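Ticket 712 - Kitchen, flat 18 - Grey marks inside mugs and slow sink
Status: Open
Logged by: Mayuree Thongsuk
Category: Kitchen / worktop and sink

Reported problem
The white mugs supplied with the flat come out of the dishwasher with grey marks on the inside. The tenant also says the right-hand basin of the sink drains slowly. Both started in November, after the descaler was changed from Dasason to Fostik.

08:40 - Checked salt and rinse aid. Salt was low, so I topped it up. Ran a hot cycle with two mugs on the top rack and nothing else in. Marks still there afterwards, slightly fainter.

10:15 - Took the trap off under the sink. Some grease and a bit of rice, no real blockage. Refitted it with a new washer. The right basin now empties at the same speed as the left one.
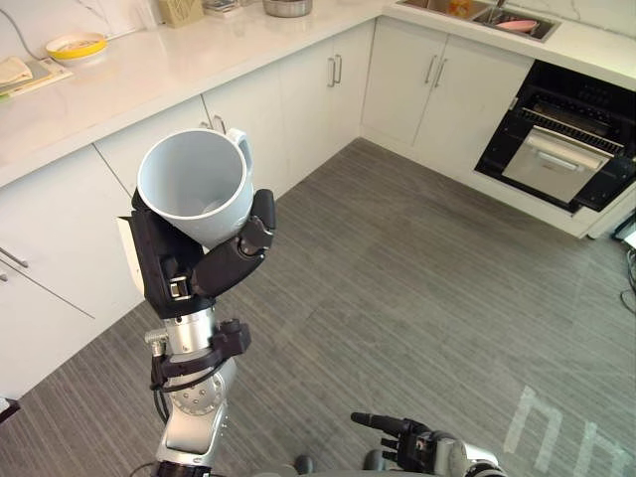
White mug, inside of the cup, with the sink corner behind.

11:05 - Rubbed the inside of one mug with bicarbonate paste and a soft cloth. The marks came off the sides but not the bottom. They look like cutlery scratches to me - metal left on the glaze - and the descaler may have nothing to do with it. Did not use the paste on the worktop.

11:30 - Asked the tenant to keep papers back from the counter edge near the sink, as the top booklet had a damp corner.

Parts used: one trap washer (Lau, part 79).

Still to do
Order 2 replacement mugs from Trorico if the second round of paste does no better. Look at the sink again on the next visit. Leave ticket open until then.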